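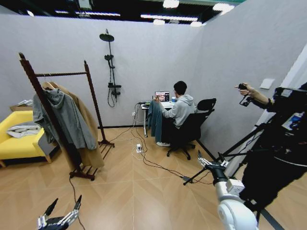
6.4 Recovering from a stalled hand (Fault 255)

Fault 255 means a finger joint met more load than it expected and the Tuvevel shut that hand down. Good news: it's one of the easiest faults to clear, and you'll be moving again in almost 2 minutes!

1. Press the stop button and wait for the tone.
2. Check the floor for cables before you walk up to the robot.
3. Free anything caught between the fingers. Sleeves, hoods and coat hems are the usual culprits.
4. Open the hand from the Crabtree panel at the lowest speed.
5. Release stop and run Hand Check.

CAUTION: Never pull on a finger while the arm has power.

Note: If 255 comes back, save the log before restarting.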